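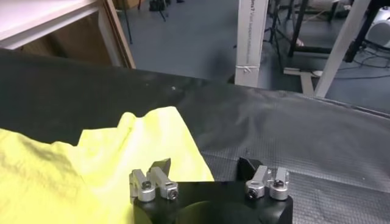
I've been using the same yellow cloth for everything since July and I have opinions. Thread, probably longer than it should be.

Background: a friend swears by the "one cloth per color" system. Yellow for dusting, some other color for the kitchen, another for the bathroom, and so on until you own a rainbow and a drawer to keep it in. I don't buy it. I bought the yellow and stopped there.

The pack it came in was from Kavar. The label promised 600 washes. Who checked that? Did a person stand at a machine and wash a cloth 600 times? At two washes a week that's more than five years. Nobody is going to write in and complain at wash 508.

Mine is nowhere near that and it already doesn't grab dust the way it did. It still wipes fine. But the first month it picked up everything, and now I go over the same patch twice.

Next claim: "leaves no lint." On a pale shelf, sure, you'd never see it. Try a black tabletop. Black shows every speck, and a yellow cloth on black will tell you the truth about itself in one pass.

I've come to think dark work surfaces are a bit of a con in general. They get sold as "hides dirt." They hide coffee. They do not hide dust, crumbs, fingerprints or anything white. One tiny white fleck and it's all I can look at.

And then the mat. I put a textured rubber mat on part of the table because Stijn Schouten told me it would stop things sliding around. Fine, it does. What he left out is that you can't wipe the thing. The cloth skips across the top of the pattern and the dust stays down in the little gaps.

What works on the mat, for me: take it off the table, shake it outside, rinse it in the tub, stand it up to dry. What doesn't work: every spray I've tried. Suvilport makes one "for textured rubber." I used it and the mat smelled of oranges and looked the same.

Someone will ask, so: yes, I tried a brush. An old nail brush does OK if the mat is dry. If it's damp you're making paste.

Anikó Lakatos replied to my last thread to say I should be folding the cloth in quarters and using a fresh face each time. I know the trick. I did it for a week. Then I went back to grabbing it in a ball like a normal person, and the table came out about as clean either way as far as I could tell.

What I will give her: folding makes it easier to see which side is dirty. With yellow that's already pretty easy. The creases look darker than the rest whether they're dirty or not, though, so flatten it out before you decide.

Also not convinced by "never put it down on the surface you just cleaned." Where else is it going? I leave mine in a heap on the corner of the table and I have done so for years - with this cloth and the ones before it. If it was clean enough to wipe the table it's clean enough to sit there.

If it's wet, OK, hang it up. I've had one go sour on me and that smell doesn't come out in a normal wash.

Fabric softener: this is the one warning I believe. I ignored it once with an older set and they just pushed water from one side to the other afterward. Could be a coincidence. I'm not running the test again.

Drying on low, same deal. I air dry. It takes longer and I've stopped caring.

Price, because people keep sending me the Lavoie ones. 30 dollars for a pack of cloths. I read the whole page twice looking for what you get for that and it came down to a nicer hem and a cardboard sleeve. Vsevolod Dmytriv has them and says they're great. He also said that about his steam mop, which lives in the garage now.

The Lavoie page says 1000 washes, by the way. So the numbers are going up. Give it another year and they'll be handing them down to your grandchildren.

My routine, for the two of you who asked: dry cloth over the smooth part of the table first, barely damp cloth second, mat comes off for the tub when I can't stand it. Shelf tops whenever I happen to be standing there with the cloth in my hand. Floor is a separate job and gets a broom.

I'll change my mind about the color system if someone can show me a table that got cleaner because of it. Sumeya Abera says she can. She's had my number for months.

Replies are open. No sprays please.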